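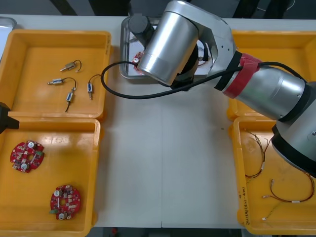

Stock Control for Small Shops
Notes for week 5: when do I order more?

Okay, last week we ran out of time in the middle of the Hollmann example, so I'm starting there again and then moving on to the part I promised you, the ordering part. If you were one of the people who had to leave for the bus, you didn't miss much beyond me drawing the same saw-tooth twice (badly).

Where we were

Hollmann is a repair shop. They buy a small cable part from a supplier called Kostier and they use 51 of them a week. Kostier takes two weeks to deliver. The owner, Birgit Lenz, used to order whenever the bin looked low to her, and she was pretty good at it! But then she went on vacation in March and the bin looked fine to everybody else right up to the morning it was empty.

So we want a number. When the stock falls to that number, you order, and it doesn't matter who's standing there.

The reorder point

Start with what you'll use up while you wait. Two weeks at 51 a week is 102. If life were perfectly steady you could order at 102 and the new box would come through the door just as you picked up the last part.

Life isn't steady, so we add a little cushion on top, and the usual name for that is safety stock. Birgit settled on 11. That gives us

reorder point = use while waiting + safety stock
reorder point = 102 + 11 = 113

When she has 113 left, she orders. I'd like you to be able to do this one in your sleep, it will be on the test in some form.

Somebody asked me (Leonidas, I think?) whether 11 is enough. Well, it's one and a bit days of use if the shop is open seven days, two if it's open five. For a part that Kostier nearly always ships on time, she can live with it. For a supplier who's late every other month I'd want a lot more, and I'd want to look at the old delivery slips before I picked anything. Please don't copy her 11 into your own project. It belongs to her shop.

How much to order

This is a separate question and people mix the two up every single year. The reorder point tells you when. The order quantity tells you how much. You can change one and leave the other alone.

Birgit orders 194 at a time. At 51 a week, that lasts her a little under four weeks, so she's placing an order most months and sometimes squeezing in an extra one.

Now for the average. Right before a delivery she should be down to her safety stock, 11. Right after it she has 11 + 194 = 205. Halfway between is 108, and that's what she has on the shelf on an average day. Money tied up is just 108 times whatever she pays per part. Do it with your own price and see how you feel about it.

A thing I got wrong for years

Stock on order counts! If Birgit has 90 on the shelf and 194 already on the way, she does not order again, even though 90 is below 113. You compare the reorder point with shelf plus on order. I once ran a stockroom at a place called Geltstead where we forgot this, and we ended up with so many hinges that we were storing them under the stairs. Wolfram Grube, who was my boss then, still brings it up.

The two-bin trick

You may not need a computer for any of this. Put 113 parts in a back bin and everything else in a front bin. Use the front one. When it's empty, you send the order and start on the back one. When the delivery comes, fill the back bin to 113 first, and the rest goes up front. I love this method, and it works great for cheap, small stuff. It's a poor fit for anything with an expiration date, unless you're careful about rotating old stock forward.

To do before next time

Read the Brimer handout, the first half only. The second half is about seasonal demand and we aren't there yet.

Work out the reorder point for Hollmann if Kostier's delivery time goes up to three weeks and the safety stock stays the same. (You should get 164.) Then tell me in a sentence or two whether you'd really leave the safety stock the same.

Pick one item for your project and send it to me by Sunday, with weekly use and delivery time. Sabine and Roswitha, you both picked printer paper, so one of you has to switch.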